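Séance 3 — La reconstitution dans le documentaire criminel
Cours de Hermine Lehner, écriture documentaire pour la télévision

Rappel de la dernière fois : on a vu la voix off et ses abus. Ceux qui n'ont pas rendu la fiche sur Fetunen la rendent en juin avec le reste, et je ferai semblant de ne pas avoir remarqué.

1. De quoi on parle

On appelle reconstitution toute séquence jouée qui représente un fait antérieur au tournage. Une silhouette qui traverse un parking, une main gantée sur une poignée, des bottes dans la boue : le répertoire est mince et tout le monde s'en sert. Dans le pilote de Dromen, les mêmes bottes appartiennent successivement à la victime, au suspect et à un adjoint du shérif. Le générique, prudent, ne crédite personne.

On distinguera la reconstitution illustrative, qui meuble pendant qu'un témoin parle, et la reconstitution probatoire, qui prétend trancher un point du dossier (distance, éclairage, durée d'un trajet). La seconde est plus rare et coûte plus cher en avocats.

2. Le cas Effiong

Série en 12 épisodes, réalisée par Costel Gashi. À étudier : l'épisode 3, la disparition au bord du lac. Gashi tourne la même scène selon deux témoignages incompatibles et les monte à la suite, sans commentaire. Le spectateur comprend au bout d'un moment que le manteau a changé de couleur.

Flora Drummond y voit « la première honnêteté du genre ». Kacper Jabłońska, moins charitable, y voit un plan de tournage mal tenu. Les deux textes sont dans la brochure, lisez-les dans cet ordre, le contraire déprime.

Points à noter :
durée totale des reconstitutions dans l'épisode : presque 12 minutes
aucun visage net avant le dernier tiers
son direct supprimé, remplacé par une nappe de synthétiseur que l'on retrouve dans Dromen, Fetunen et, je le crains, dans vos exercices

3. Le ralenti

Le ralenti sert à deux choses : signaler la gravité et faire durer un plan trop court. Dans la pratique, surtout à la seconde. Kiều Giáp propose un test simple, qui consiste à repasser la séquence à vitesse normale. Si elle devient comique, le ralenti portait tout le poids, et il faut retourner au scénario.

Attention aussi au flou. Un arrière-plan flou suggère le souvenir, un premier plan flou suggère la surveillance, et tout flou suggère que l'assistant a oublié quelque chose.

4. Le carton d'avertissement

« Certaines scènes ont été reconstituées. » Placé au début, il est oublié dès la première coupure publicitaire. Placé à la fin, il arrive après la condamnation du suspect par le canapé. Govport a essayé de l'afficher en permanence dans un coin de l'image ; la chaîne a demandé s'il était possible de le rendre plus joli, puis de le retirer.

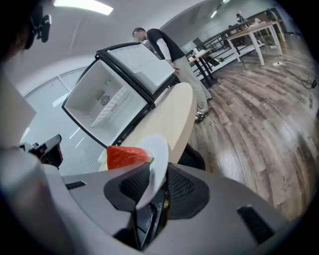 Faut-il signaler chaque reconstitution une par une ?
Dès que la séquence tranche un point contesté, oui, et à l'écran, au moment où elle passe. Pour les bottes dans la boue, le carton de début suffit.

5. Pour la prochaine séance

Choisir un épisode de Fetunen et relever toutes les séquences jouées, avec leur source déclarée (procès-verbal, témoignage, rien). La colonne « rien » se remplit vite, prévoyez large. Commentaire de 30 lignes maximum, à la main ou tapé — les résumés d'intrigue ne comptent pas comme commentaire, même bien écrits.

Lecture : Drummond, chapitre 3, et la note de la page 130 sur les témoins filmés de dos.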